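Korkora Makers Forum > Out and About > Open day at Evum, anyone else go?

finbarr_od
Posted Saturday, 9:14 pm

Well, I finally made it over to the Evum open day after missing the last one, and I've been wanting to write it up before I forget half of it, so put the kettle on. I took my aunt Philomena along. She came mostly for the drive and the promise of lunch, and she ended up asking more questions than I did!

For anyone who hasn't been, you go in past the loading bay and they have you sign in at a folding table, and then you wander. The big palletizing cell was at the back as usual, and it drew the biggest crowd, and it's loud and impressive and I have seen it before. What I really wanted was the handling room, where they're working on soft things. Boxes have been done to death. A bag that changes shape when you pick it up is a much harder customer, and that's the bit that interests me, as somebody who spends his working week watching people pack returns.

They had a young engineer named Siobhán Buckley looking after that room, and she was very patient with us. She talked for a good while about handles. A handle is a wonderful thing if you have fingers, she said, and a real nuisance if you're trying to work out from above which part of it is lying on the table and which part is standing up off it.

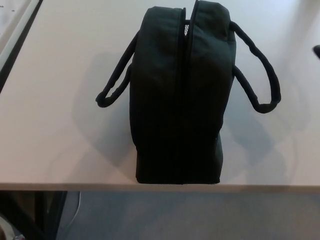 She also talked about dark fabric, which I hadn't thought about at all. Black cloth on a pale table gives you a lovely clear outline, but inside the outline there isn't much to go on, and a fold and a shadow can look very alike. Philomena said she has the same trouble finding her keys in her purse, and Siobhán wrote that down, I swear to you.

We stayed for two sessions, and then lunch, which was soup. I'd go again. Did anybody else from here get over? I thought I saw Liam's hat.

- - - - -

liam_macm
Posted Saturday, 9:52 pm

That was my hat, and I was under it. I waved at you across the palletizer and you looked straight through me, Finbarr.

I enjoyed the day too, but I have to say I came away from the handling room less taken than you did. I've been fixing packing lines for a long time now, and my feeling is that if you want a machine to move bags, you change the way the bag arrives. Put it in a tote bin, or hang it on a hook, and then the machine only ever has to deal with the bin or the hook. Everything they were showing us was very clever, but it seemed to me they'd picked the hardest way to do it on purpose. Setting a bag down on a bare table with the handles flopped out to each side is about the least helpful way you could present it.

The palletizer, on the other hand, I could have watched until they threw me out. Did you see how it slowed down for the corner boxes? Lovely bit of work.

- - - - -

siobhan_on
Posted Saturday, 10:20 pm

I have to disagree with you there, Liam, and I say it with affection. Hooks and bins are grand inside a warehouse where you own everything from one door to the other. I do home care visits, and nothing in a person's house comes on a hook. It's a bag on the kitchen table, with its handles wherever they fell. If these machines are ever going to be any use to my clients, somebody has to start with exactly that.

I couldn't go this time (my sister had the car), but I went in April and I remember asking one of the Evum people how long it would be before one of these could carry in somebody's shopping. He wouldn't give me a date, and I thought better of him for it.

Was the gripper from Ó Riain on show? They were hoping to have it ready when I was there.

- - - - -

finbarr_od
Posted Saturday, 10:41 pm

Liam, I'm sorry! I had my reading glasses on, and past the end of my arm it was all soup.

Siobhán, the Ó Riain gripper was out, but in a glass case with a card beside it, so you could admire it and that was your lot. I was told it'll be running at the next one. The card said 2876 test cycles, and it didn't say what a cycle was, so make of that what you will.

I'm more on your side than Liam's about the table, though I take his point for our returns area. We could put hooks in tomorrow and half my headaches would go.

- - - - -

liam_macm
Posted Saturday, 11:03 pm

Fair enough on the kitchens, Siobhán. I was thinking of the lines, as I always am. For a house I'd have no better idea than they have. I'd still like to see the sums on what one of them would cost your clients.

And a glass case! What is the use of a gripper in a glass case?

- - - - -

gurnis_girl
Posted Sunday, 8:35 am

New here, hello all. I'm out at Gurnis and only found the forum last month. Could somebody tell me if you have to book for these, and is it all right to bring children? Mine are five and three and very fond of anything with an arm on it.

- - - - -

finbarr_od
Posted Sunday, 9:10 am

Welcome! No booking for the walk-around, but the handling room only takes a small group each session, so put your names down at the sign-in table as soon as you get there. Children are fine as long as they stay behind the yellow line, and there were a good few running about yesterday. Bring ear defenders for the palletizer if you have them. They lend them out, but the small sizes go early.

Park on the left side of the yard. The right side floods.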